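Week 6: Folding, Crumpling and Stiffness in Paper

Take a sheet of ordinary copy paper and hold it out by one short edge. It flops. Now pinch a shallow crease down the middle and hold it again — it stands straight out like a shelf! Nothing has been added to it, and that small surprise is where this week's notes begin.

A flat sheet bends easily in one direction at a time. What it hates is stretching. Once you curve or fold it one way, bending it the other way would mean stretching some of the fibers, and the sheet pushes back hard. Roof panels, egg cartons and a slice of pizza folded in your hand all use the same trick.
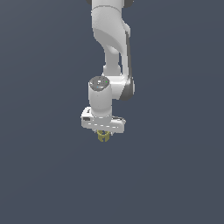 Skamwood Evening School — Paper and Structure Group

Course leader: Elba Acuña. Workshop table: Yi-chun Ng.

Grain

Machine-made paper has a grain, and you should find it before you fold anything. Cut two strips from the same sheet, one along the length and one across. Lay them together, hold one end and let the other droop. Swap the top and bottom strips and look again. The strip that sags more is cut across the grain. Folds made along the grain are crisp, and folds made across it tend to crack on heavy stock (try it on the gray card, you can hear it).

Pleats

Start with 23 even pleats, mountain and valley in turn, and keep them narrow. Svenja Lenz's sample from last term held a stack of 149 index cards across two books, and it was one sheet of drawing paper! Deeper pleats carry more, up to the point where the walls start to buckle sideways. Gluing a flat strip across each end helps a great deal.
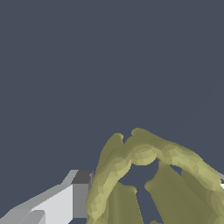
Fig. 2. Faceted olive-green form, with a pale gray block at lower left.

Crumpling

My favorite part of the whole course. Squeeze a sheet into a ball as hard as you can and most of what you are holding is still air. The paper makes a network of ridges and sharp points, and each ridge is a tiny beam. Open the ball out and draw over the ridges in pencil. You will find long ones and short ones, with the short ones crowding in wherever you squeezed hardest.

For next time

Read the Dalisay handout, pages 1 to 4. Bring two crumpled sheets, one squeezed once and one squeezed ten times, both opened flat, plus a ruler and a soft pencil.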